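17/11/2024

**Teaching an arm to wipe a table — my half of the Plarnari project**

So by July we'd settled on a plan, which was that Ankit Goel would look after the training code and I'd do the showing. Showing means sitting at the little leader arm (ours is called Gakby, don't ask) and moving it about while the follower arm copies me on the other side of the bench. Everything the follower does gets saved, joint angles and wrist view together, and that's what the policy learns from.

I thought this would be the easy half! My first 9 demos were awful. I kept stopping to think, and the policy learnt to stop and think as well, so it hovered over the cloth for ages doing nothing. Saulius Raudsepp, our supervisor, told me to practise each move with the recording switched off until I was bored of it, and that helped more than anything else I tried.

The other thing I had to get used to was driving from the wrist view alone. Looking straight at the bench felt like cheating, as the policy can't do that, so I turned my chair round and used only the screen. Judging depth is really hard like this, and cloth next to bare wood is where I went wrong most often.

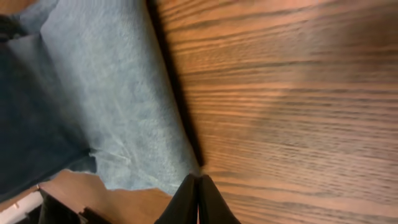
*Wrist view with the fingertips together, right by the line between the pale blue cloth and the wood.*

We also tried moving the follower by hand, with the motors slack. It's lovely for slow, careful bits (you can feel when you're touching something) but my own fingers kept turning up in the recordings, so we went back to the leader arm and kept hand guiding for setting the start pose.

In the end I had 3223 seconds of usable recordings, split over three cloth positions. Ankit threw out anything where I'd grabbed twice — fair enough, though a few of those were my favourites. Next I want to try folding, and I'd like somebody else to drive for a bit so the policy doesn't just pick up my habits.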